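Day 23 of teleoperating an arm for Nomero. Going to post some gripes about data collection, mostly so I stop repeating them at lunch.

---

We have 1,865 demos logged. The weekly update calls that "scale." I went through a batch and a huge share are the same person doing the same reach at the same speed.

---

Abdelkrim Hamdy keeps asking how many of those are usable and the dashboard has no column for it. It has a column for hours, though.

---

Today's task is cups. White paper cup, pale counter, pale wall tile. I'd like to see how the policy does once somebody hands it a blue mug.

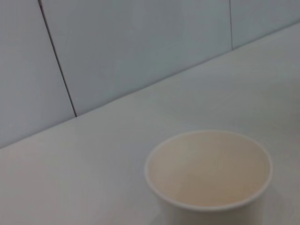 Do more demos always make the policy better? Only if they add something new, and a thousand near-copies mostly teach it one kitchen.

---

Also not sold on throwing out every failed grasp. I flagged 74 episodes last week where the operator missed and then recovered. All cut by the filter. Those were the ones I'd have kept!

---

Skuston's pitch deck says their filter "understands quality." From what I can tell it checks episode length. Anything over 180 seconds goes in the bin, and a slow careful demo goes with it.

---

Someone will reply that the big model sorts it out in pretraining. Maybe. Show me the eval on a counter it hasn't seen, with the lights off on one side.

---

Dreltcombe site starts collecting in January, supposedly with different operators and different rooms. I've asked for the room list twice. Still waiting on it.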